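Garment Handling Layouts – Interim Progress Report
Project: Traltulik
Prepared for: Dodano, program office
Prepared by: Guido Pace
Date: Nov 23, 2024

1. Scope of this period

Work since the last report covered the hanging task: moving mixed clothing from a laundry basket to a small rack. Folding and sorting by color remain in the plan for the next period and are mentioned only where they affect the budget. The sites involved were Gurnel, where the bench is installed, and Sheehan, where the garments are stored and washed.

2. Bench layout

The layout agreed in the first quarter has been kept. The rack stands on the wood-grain tabletop with its hangers already on the bar, and the basket is placed at the middle of the table. Pink hangers go at the left end, the beige ones next to them with one green hanger in the group, and a blue-gray one toward the right. The mix is deliberate. Earlier trials with a single hanger type gave results that did not carry over when the hangers were changed.

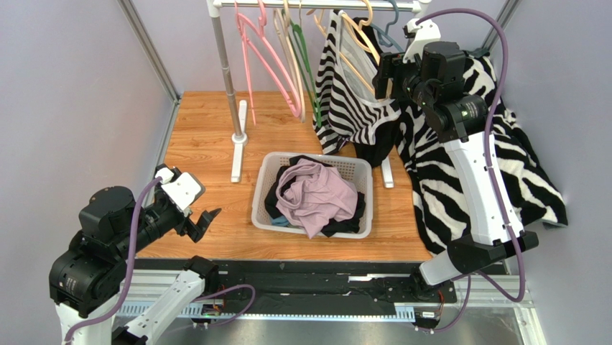
Garment selection was revised twice. The first list was too heavy in plain light fabrics, and the second added prints and dark items. Black clothing is hard to separate by eye when it is packed in a basket, and bold stripes make it hard to judge where one fold ends and the next begins. Both conditions are common in household laundry, so both stay in the list. The stock at Sheehan now stands at 53 garments, of which 27 have been used on the bench.

3. Hangers

Three points came up during the period.

Spacing. Hangers bunch together when the bar is loaded from one side. We now reset the spacing by hand before each run. A notched bar was considered and dropped, as few home racks have one.

Width. The wide-armed hangers hold shoulders better but are slow to insert into narrow necklines. Thin hangers go in easily and let light fabrics slide. No change is proposed.

Surface. The green hanger has become the reference item for grip and placement checks. Its color is easy to pick out against the pink and beige, and the notes for each check are written against it.

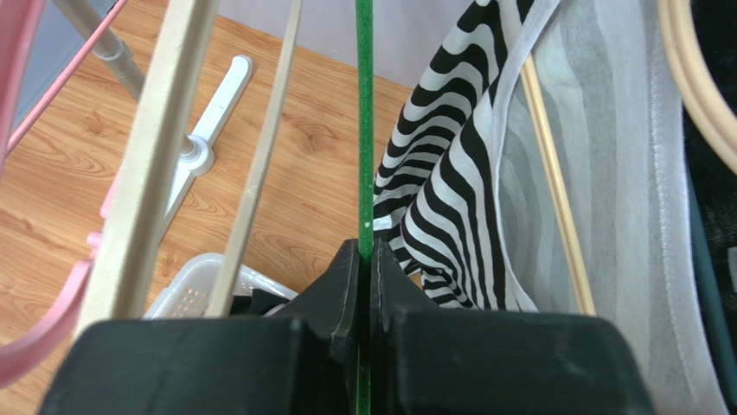 Figure 2. Green strip held at the grip point, with the basket and hanging textiles behind.

Replacement cost for hangers was below forecast. The line stays open through the end of the project, and any balance will be moved to laundering.

4. Basket loading

The basket is loaded from a written card. Each card lists the garments from bottom to top and states which one is left uppermost. Dark items are normally placed first and a light item last, which gives a clear starting point for the run. Small pieces are tucked low at one side. Operators are asked to drop the top garment in without smoothing it.

Two cards were withdrawn in November. One called for more clothing than the basket holds, and the other placed a large printed item where it caught on the basket rim. Replacements have been written and will be tried in the next period. 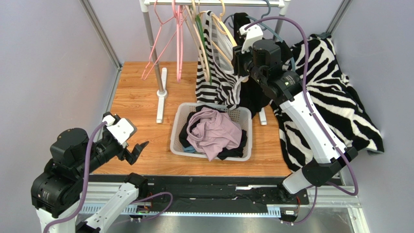

Figure 3. Rack with striped and black garments hung; light-pink garment uppermost in the basket.

5. Records

The hanging log holds 3,000 entries. Entries are made per garment – a run with several garments produces several lines – and the program office should read the total on that basis. Roughly 15 percent carry a remark, most often on collars turned inward or a garment hung off center. Remarks have so far been free text. A short list of fixed terms is being drafted so that entries from different operators can be compared.

6. Issues

Laundering turnaround at Sheehan is the main constraint. Garments come back in batches, and the bench sometimes waits for dark items while light ones are in stock. A second set of black garments has been requested.

The rack feet shift slightly when the bar is loaded unevenly. Position marks on the tabletop are under review.

7. Next period

Run the two replacement cards.
Complete the fixed terms for the log and convert existing remarks.
Receive and label the second set of black garments.
Begin the folding task with the current garment list.

No change to the end date is requested. The spending table will follow separately once the laundering invoices from Sheehan have been received.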